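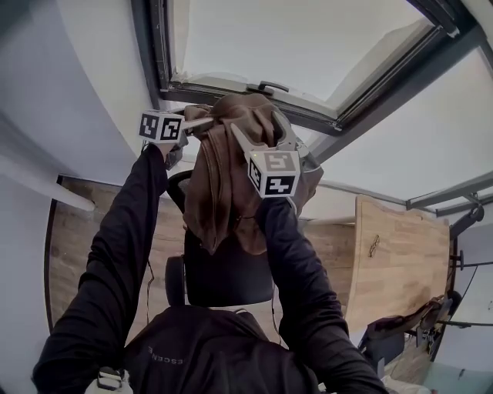 Ticket 346: left gripper drops out of the log
Opened 27/01/2024, Starkport student robotics club
Status: open

Hi all, me again! We're recording cloth handling for our class project and the left gripper's position keeps vanishing for a second or two, then jumping back (the right one is fine, of course). It's done it in 7 takes so far.

Tried already:
- new marker cube, printed fresh: same
- reinstalled the Seltent tracker: same
- exposure down from 2,000 to 1,000: better, but it still drops when the cube turns toward a bright window

It all worked in December, before we updated. Can I roll back without losing our calibration file? I'd hate to redo that!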